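Why Is a Room Noisy or Quiet?
A sound explainer for young readers, by Indira Pisharody

Have you ever clapped your hands in an empty room? The clap sounds big and sharp, and a little bit of it stays in the air after your hands have stopped.

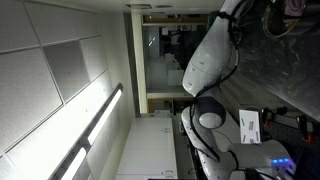 Now try the same clap in a bedroom with a thick carpet, a bed and many clothes. It sounds small, almost tired. Your hands did the same work both times. The rooms were different.

What is a sound?

A sound is a shaking of the air. When you clap, your hands push the air near them. This air pushes the air next to it, and so the push travels across the room. We call it a sound wave. When the wave comes to your ear, it shakes a thin skin inside, which is called the eardrum, and your brain says: somebody clapped!

Sound is very fast. In one second it can go more than 400 steps of a grown-up person. This is why, in a small room, you hear the clap at once.

What happens at the wall?

A sound wave does not simply stop when it meets a wall. One part of it bounces back, like a ball. Another part goes into the wall and becomes a very tiny amount of heat, so tiny that you can never feel it. And a part may go through to the other side. This last part is how you know what your neighbors are watching on television.

Hard and smooth things, such as tile, glass and stone, send most of the sound back. Soft things with many little holes in them, such as curtains, blankets and wool, keep more of it. The air wiggles inside the little holes, it rubs against the threads, and the sound gets weaker.

Echo and reverberation

If you shout at a big cliff, you may hear your shout come back a moment later. It is an echo. You hear two separate sounds, first yours and then the one from the cliff.

In a room the walls are close, so the bounced sounds come back very quickly, and from all sides. They mix together and you hear one long sound that slowly goes away. This has a long name — reverberation. You can say it in five pieces: re-ver-ber-a-tion.

A long reverberation is beautiful for slow singing. For talking it is not so good, because each word is still in the air when the next word comes.

When I was 10, my school in Selow had a dining hall with a stone floor and bare walls. We were 41 children in my class, and we all ate at the same time. Everybody talked louder to be heard, and then everybody else had to talk louder too. On Monday, which was soup day, the spoons made it even worse. Later the school put up heavy curtains and soft boards, and I could hear my friend across the table without shouting.

Try it yourself

You need a kitchen timer that ticks, a shoe box and a towel.

Put the timer in the empty box and close the lid. Listen from one step away. Then wrap the timer in the towel, put it back and listen again. Which ticking is louder?

Now do it with other things: newspaper, socks, dry rice, a sponge. Write down which one makes the ticking weakest. You can also walk through your home and clap once in every room — the bathroom is usually the best one for singing.

Words to remember

Sound wave: a push that travels through the air.
Absorb: to take in and keep. A towel absorbs water, and it also absorbs sound.
Echo: a sound that comes back to you and is heard separately.
Reverberation: many bounced sounds mixed together.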